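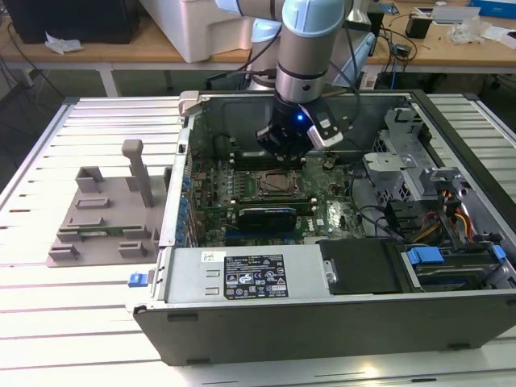

The Plenora project was carried out by second-year students of the Automation Laboratory as their assessed group assignment, under the supervision of Zoriana Romaniuk. Its purpose was to establish whether a single robotic arm could be taught to service desktop computers of the kind the department retires each October. The work area consists of a slatted aluminium table on which the computer tower lies on its side with the side panel removed, so that the arm can approach the motherboard from above. A grey 3D-printed fixture plate with an upright post stands to the left of the tower. The memory slots were selected as the main target, as a module must be lowered squarely and pressed with an even force before its clips will close.

## 1. Organisation of the work

The group consisted of six students. Melaniia Moroz was responsible for motion planning and acted as group leader. Gripper control, fixture design and record keeping were shared among the remaining members. Progress was reviewed with the supervisor every fortnight, and the minutes are held with the project log.

Two earlier student projects were consulted. Urby dealt with the sorting of screws and small brackets, and its calibration routine was adopted with minor changes. Plarkell dealt with cable handling. Its findings were used only in part, as loose cables were excluded from the present assignment at the planning stage.

## 2. Method

The arm was first guided by hand through each movement, and the recorded path was then replayed at reduced speed. Once a path had been accepted, the operator started each attempt from a fixed rest position and noted the result as complete, partial or failed. A partial result meant that the module had entered the slot but that one clip remained open.

A total of 3,237 attempts were logged. The first 1,000 were used for adjustment and are not included in the assessment. The approach height was changed several times during this period - the revisions are given in Appendix B.

## 3. Findings

Straight insertion became dependable once the tower was placed against a fixed stop. Before this change, small shifts of the case between attempts were the main source of failure. The remaining errors fell into two groups: modules held at a slight angle in the gripper, and contact with neighbouring parts during withdrawal.

Removal of modules proved harder than insertion. The gripper could not open both clips in one movement, and the group was obliged to divide the task into 27 separate steps. This made the cycle too slow for practical use, although the sequence itself was repeatable.

## 4. Recommendations

It is recommended that next year's group:

- retain the present table layout and fixed stop;
- design narrower fingertips for work near the graphics card;
- record the gripping force for every attempt, including those abandoned by the operator.

The group also requests that a second tower of a different make be provided. All results reported above were obtained with one model, and the paths would need to be taught again for any other case.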